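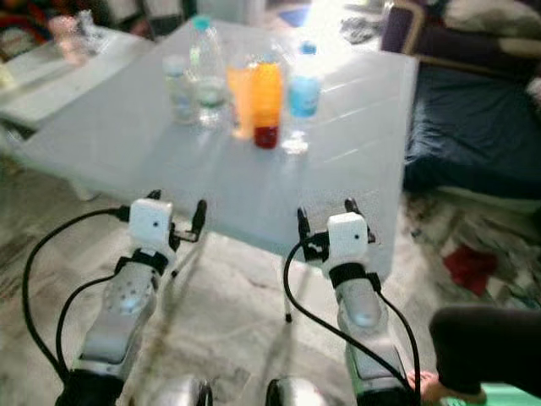 Fig. 2. Bottled drinks on a white table, one of them bright orange.

Unit 5: Reading Drink Claims

Start with the word "natural." On the front of a bottle it tells you very little, and you should mark it down as advertising until the back label gives you a reason not to. Same goes for "pure," "clean" and "light."

Serving size comes next. The Tonstead case in your packet lists sugar per serving, and the bottle holds 2 servings. Who drinks half and puts the cap back on? Do the math for the whole bottle before you compare it with anything.

Then the studies. Leclerc's hydration claim rests on 42 people followed for 8 days, with no comparison group. People who sign up for a drink trial may well drink more of everything that week. The Latel report is longer and nicer to look at, but check who paid for it (last page, small type).

Color is a weak guide too. A deep orange can come from fruit or from a dye, and looking won't settle it.

For Wednesday: bring one label from home and cross out every word on it that can't be tested. Read the Skemier chapter up to the tables. I have doubts about the tables.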